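Gripper trials at the Sarundale workshop
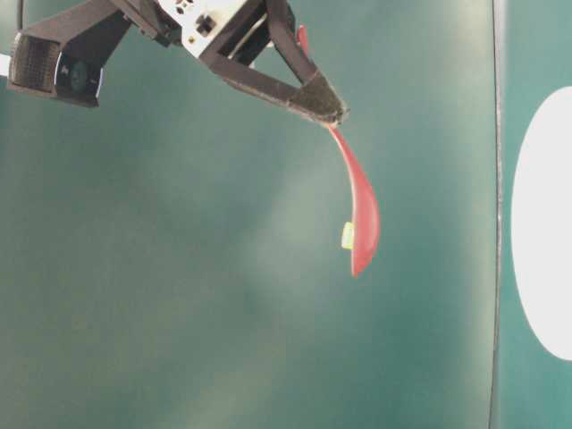
We've had a lovely, busy April comparing fingertip pads, and A-yeong Ok has been wonderfully patient with all of us while we argued over which is best! The Raltach pads managed 350 lifts before they wanted changing, and the Grenmont ones got to almost 800, although Zdeňka Skála still finds them a bit clumsy on thin handles (and she may well be right). We'll be trying the Cabrera controller next, so do pop in after lunch if you'd like a go.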